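Wekemard > Household Advice > Floors and Waste > Hand-Held Grippers

Using the Trummer Hand-Held Gripper in the Kitchen

The Trummer service teaches household tasks to kitchen robots from work carried out by hand with a gripper. Subscribers in Birkovbridge and Piltley receive the gripper on loan, with 2 pairs of finger pads. The following advice applies to clearing packaging from the floor and disposing of it in a lined bin.

Placing the bin

Stand the bin on a hard, level floor, within reach of a seated person. Fold the liner fully over the rim before starting. A round bin may be approached from any side, and small boxes can be released over the opening without turning the wrist.
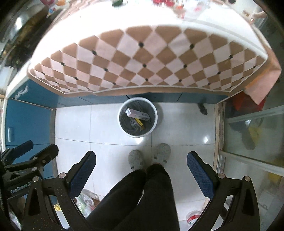
Handling bags and boxes

Close the fingers slowly on clear plastic bags, which slip when gripped at a single layer. Gather the bag first – a fold held between both pads is sufficient. Boxes should be taken across the narrow side. Glossy tile reflects light strongly, and a lamp placed directly overhead should be switched off or moved. Tablecloths that hang low over the edge of a table should be folded back if the fingers are likely to catch them.

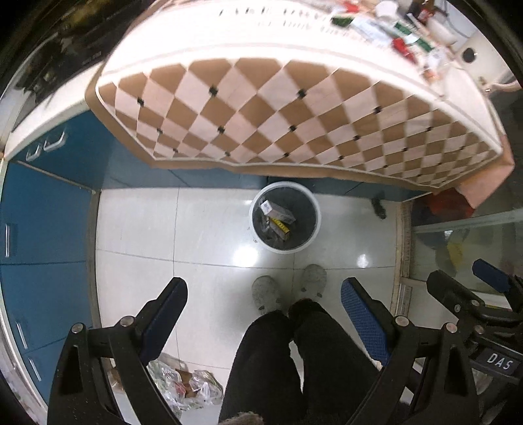 A session should not exceed 60 minutes, and each task should be repeated at an even pace. Wipe the pads with a barely damp cloth after use and allow them to dry before storage. Dust on the fingers may be removed with a soft brush; do not apply oil to the screws or joints.

Pads are replaced free of charge after 1000 closures. The loan period is 32 days and may be extended once – requests for November must be made in writing to the Piltley office.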